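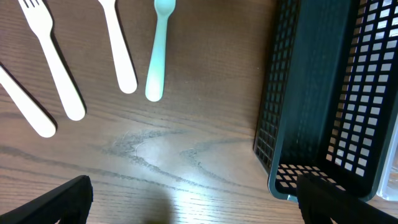 Reusable cutlery beside a mesh basket at the sorting table, Nendley site.

Visit report: Stornum reusable tableware wash and sort, Nendley

Stornum supplies plastic plates, cups and cutlery on loan to caterers and collects them after use. The Nendley site handles washing and sorting for the whole operation. I went in July to look at the cutlery side, as we are considering a similar loan scheme at Catterall. The visit took a morning and was led by Clive Ackroyd, the site supervisor.

Intake is at the rear of the building. Crates are weighed, food waste is scraped off, and plates and cups are separated from cutlery before anything reaches the wash. The dishwasher is a conveyor model with a drying section. Ackroyd gave its throughput as around 600 pieces of cutlery per run. Plastic dries more slowly than steel because it holds little heat, so the belt speed is reduced for these loads. Pieces that come out damp go onto racks for 40 minutes.

Sorting is manual at present. The items are light and the handles are close in shape from one type to the next, so staff go by the head of the piece. Color is a secondary check. Most of the stock is white or cream, and pale green pieces are also in circulation. Mixed colors are accepted within an order unless the customer asks otherwise.

Two types of basket were set out for the sorting demonstration, one dark and one translucent, both with openings in the side walls. They are bought from Vavano as ordinary household stock. Ackroyd prefers the translucent type for checking contents from the side. The dark type shows marks less.

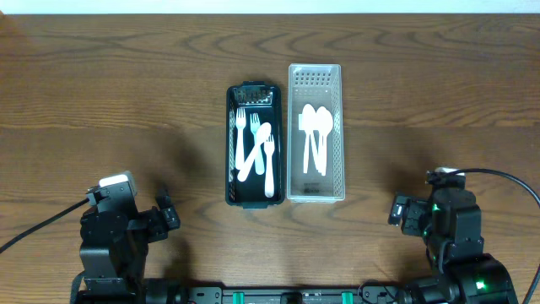 Dark tray with forks and a spoon, clear tray with spoons only.

Spoons in with the forks are the most common sorting error. A spoon lying across a fork is easy to spot in a shallow load and much less so in a full one. The site limits each basket to five layers for this reason and spot-checks 2 baskets per order before packing.

Rejects are pulled at the same table. The criteria are bent tines, a rough edge on a spoon bowl, and staining that survives a second wash. Tomato and turmeric are the usual causes. Rejected pieces are bagged by color for regrinding off site. I asked for a reject rate and was told one is not yet recorded by item type.

Points to follow up: basket dimensions against our shelf depth at Catterall, drying time at a lower belt speed, and whether Stornum would quote for washing only. Ackroyd has agreed to send the wash settings.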